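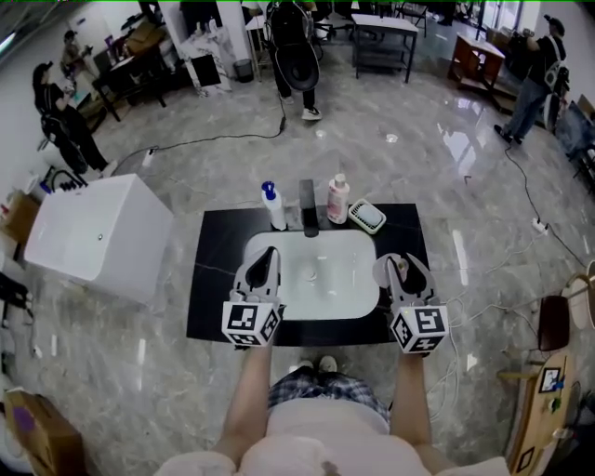
Brirkutham Site – Handheld Gripper Collection, Maintenance

Washbasin station: pre-session inspection
Checked by: Nerea Ortuño
Countersigned: Bence Kovács
Date: 14 March 2023

1. Gripper fingers, left and right – PASS
Grey fingers close evenly on both units. Slight play in the left jaw at full opening, within limits. Recheck in October.

2. Marker cubes – PASS WITH COMMENT
Faces flat, print legible. One corner on the right cube is lifting. Reglue before the next long session. Do not wipe the faces with solvent.

3. Finger mounting screws – PASS
Torque marks aligned. One screw replaced on the left unit, thread lock applied.

4. Basin and counter – PASS
Spray bottle, lotion bottle, soap dish and tap stay at the back edge of the counter. Operator stands at the front with both grippers over the basin before recording starts.

5. Floor cables – ACTION
Black cable crosses the floor towards the back. Tape down or reroute along the wall. Power strip to be raised off the floor – it is too close to a wash task.

6. Walkways – ACTION
Cardboard boxes along the left wall to be moved to the Cisow store. Keep bags and spare kit off the operator's side.

7. Calibration – PASS
Run 3 repeated after the screw change. Log saved under Rurnetti, entry 200.

Items 5 and 6 remain open. Station may be used for dry tasks only until both are signed off.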